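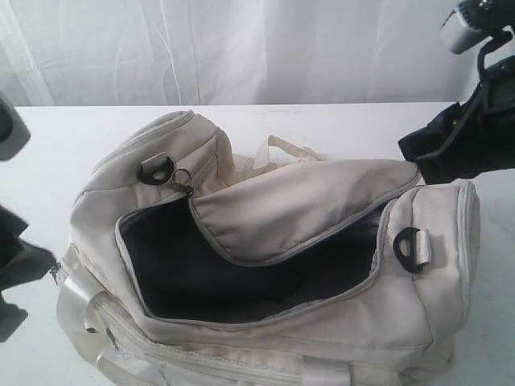

I've been wanting to get Mesfin Lencho to sit down with me for ages, and when he finally said yes it was on the condition that we talk about bags and only bags. Fine by me! Mesfin repairs and packs and generally fusses over luggage out of a narrow shop in Burkstead, and people drive over from Zudville with broken zippers on the passenger seat.

I asked him what he'd take away for a long weekend and he didn't even let me finish. "A duffel. Soft sides, wide opening, navy lining if I can get it." I said I'd have thought a dark lining made it harder to find your socks, and he laughed at me. "You pack light-colored pouches inside it. Then you see everything. A pale lining looks great for one trip and then somebody's pen leaks."

He's less fussy about the outside. I own a cream bag myself and confessed that the seams have gone a bit dingy (okay, more than a bit), and he told me to leave it alone. "Damp cloth, a little dish soap, let it dry open. People scrub the corners and then the corners look worse than the rest."

Drying it open is a big thing with him. So is opening it all the way before you pack, flap folded right back, bag flat on a table and never on the bed. "On a bed it sags and you put too much in the middle. Then you pick it up by the handles and it's a banana."

Shoes go at the ends, by the D-rings, heels out. Sweaters get rolled. The front pocket is for flat things only, and he was pretty stern with me about chargers. "A charger in the front pocket pushes on the zipper from behind, every single time you close it. I replaced 200 sliders last year and I blame chargers."

I asked about shoulder straps - I always lose mine - and he said to unclip it and put it inside until you need it. He learned that from Arnout Leemans, who taught him to sew webbing back when they both worked the bench at De Graaf. "Arnout had one rule for handles. If you can see daylight through the stitching, it comes off and gets done again. I hated him for 2 months."

We got on to zippers after that and I lost a page of notes to it. Short version: rub a candle along the teeth, go slow at the curves, and hold the fabric with your other hand when you pull.

He's taking a trip himself in April, up to Trokow to see his sister. One bag, obviously. "And I'll overpack it," he said. "I always bring the big coat."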